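14. November 2023
Von Weronika Bielecka
Geteilt: 100 Mal · 7 Kommentare

Das Tablett auf dem Bett

Dorota Piątek hat in ihrer Wohnung keinen Esstisch mehr. Als das zweite Kind kam, wurde aus der Essecke ein Kinderzimmer, und der Tisch ging an die Schwester. Gegessen wird seither an der Küchenzeile, an einer Klappplatte unter dem Fenster, und am späten Nachmittag auf dem Bett. Dafür gibt es ein Tablett mit hohem Rand.

»Am Anfang war das eine Notlösung«, sagt sie. »Jetzt würden die Kinder sich beschweren, wenn ich es wegräume.«

Das Bett ist in vielen Stadtwohnungen das größte Möbelstück und zugleich das mit den wenigsten Nutzungsstunden bei Tageslicht. Wer auf engem Raum lebt, kommt früher oder später auf den Gedanken, es mitzubenutzen. Dann liegt Wäsche zum Falten darauf, Schulhefte, ein Laptop, und irgendwann auch etwas zu essen. Für diese Geschichte habe ich vier Haushalte besucht, in denen das so ist, und mir zeigen lassen, wie man es macht, ohne jede Woche die Matratze zu saugen.

Lucyna Michalski verkauft in ihrem Laden Tokarz seit sieben Jahren Körbe, Kästen und Tabletts. Sie teilt ihre Kundschaft in zwei Gruppen ein. Die einen wollen ein Tablett zum Tragen, also leicht, mit Griffen und flachem Rand. Die anderen wollen eines zum Hinstellen. Für das Bett empfiehlt sie die zweite Sorte, und zwar ohne Füße. Ein Betttischchen mit Klappbeinen sieht in der Werbung gut aus, auf einer weichen Matratze kippt es, sobald sich jemand umsetzt. Ein flacher Kasten sinkt ein wenig ein und bleibt stehen.

Der Rand sollte nach ihrer Erfahrung etwa so hoch sein wie zwei Finger breit. Niedriger hält er nichts zurück, höher greifen kleine Kinder nicht gern hinein. Beim Material ist sie nicht streng. Pappe mit Papierbezug reicht für verpackte Sachen aus, für Teller und Becher nimmt man besser etwas, das sich abwaschen lässt. Korbgeflecht verkauft sie gern, aber nicht für diesen Zweck, denn die Krümel fallen durch die Ritzen auf die Decke. Und wer einen Karton vom letzten Schuhkauf übrig hat, soll den Deckel nehmen und sich das Geld sparen. Das sagt sie auch den Kunden im Laden.

Bleibt die Frage, was hineinkommt. Miłosz Jakubowski, der seine Tochter an drei Nachmittagen in der Woche allein betreut, hat dafür eine schlichte Regel: nur Dinge in kleinen Packungen. Eine große Tüte auf dem Bett geht seiner Meinung nach immer schief. Einzeln verpackte Reiscracker, Kekse zu zweit im Päckchen, getrocknetes Obst. Jede Packung wird über dem Tablett geöffnet und das leere Papier kommt wieder hinein. Abends wird alles zusammen in die Küche getragen.

Reiscracker haben in seinem Haushalt einen festen Platz, obwohl sie beim Abbeißen splittern. Die Splitter sind trocken und lassen sich vom Laken schütteln. Schokolade ist auf dem Bett gestrichen — seit Januar, wie er sagt, und ohne weitere Erklärung. Auch alles mit Puderzucker bleibt in der Küche. Getrunken wird aus Flaschen mit Verschluss, und die stehen auf dem Boden.

Neben den Snacks liegt bei fast allen etwas zu lesen oder zu schreiben. In Dorota Piąteks Familie sind es Comics, bei den Jakubowskis ein Heft mit Bildergeschichten. Zofia Wysocka, die Kindern im Grundschulalter Chinesisch beibringt und meist zu Hause unterrichtet, arbeitet mit Übungsheften, in denen zu einem Bild erst gesprochen und dann geschrieben wird. Solche Hefte sind in chinesischen Familien verbreitet. Das Kind sieht eine Szene, erzählt, was darin geschieht, und schreibt anschließend ein paar Sätze auf. Wysocka lässt vor dem Schreiben eine Pause machen, und in der Pause wird gegessen.

»Wenn das Heft schon im Tablett liegt, ist der Weg zurück zur Aufgabe kurz«, sagt sie. Dass es dabei gelegentlich einen Fettfleck abbekommt, nimmt sie in Kauf. Geschrieben wird später am Schreibtisch, denn auf der Matratze wird jede Schrift krumm. Zum Erzählen taugt das Bett dagegen gut.

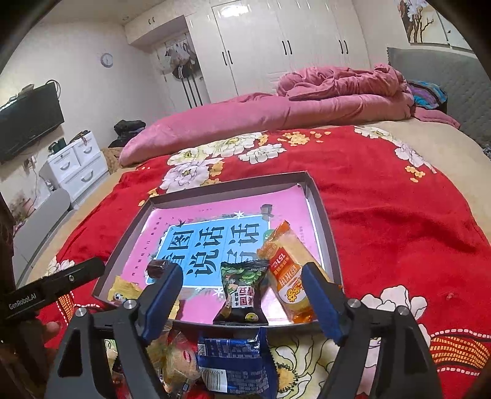

Snacks und Lernstoff in einem Kasten: Auf dem pinkfarbenen Umschlag steht 看图说话写话, auf Deutsch etwa »Bilder ansehen, erzählen und schreiben«.

Unter das Tablett gehört eine Decke, die man waschen kann. Darin waren sich alle einig, die ich gefragt habe. Piątek nimmt ein altes Baumwolltuch, Jakubowski eine dünne Überdecke der Marke Irnero, die er doppelt besitzt. Eine liegt auf dem Bett, die andere ist in der Wäsche. Wysocka legt nichts unter und zieht dafür häufiger ab. Über die gesteppten Tagesdecken, die viele Möbelhäuser zum Bett dazu verkaufen, hörte ich wenig Gutes. In den Nähten sammelt sich alles.

Wer neu anfängt, sollte das Tablett nicht zu groß wählen. Es muss in der Mitte des Bettes stehen können, und rundherum soll noch Platz zum Sitzen bleiben. Ein Modell, das sich hochkant in den Spalt zwischen Schrank und Wand schieben lässt, wird eher weggeräumt als eines, für das man erst eine Fläche suchen muss. Michalski lässt ihre Kunden deshalb den Spalt zu Hause ausmessen, bevor sie etwas kaufen.

Eine feste Uhrzeit hilft auch. Bei Piątek kommt das Tablett nach der Schule auf das Bett und verschwindet vor dem Abendessen. Die Kinder dürfen es selbst füllen, die Ältere links, der Jüngere rechts. Was am Ende übrig ist, wandert zurück in die Schublade unter der Klappplatte und liegt am nächsten Tag wieder zur Auswahl.

Einen Esstisch will sie irgendwann wieder haben. Ausgemessen hat sie die Küche schon, es fehlen noch ein paar Zentimeter neben der Tür.

668 Mal gelesen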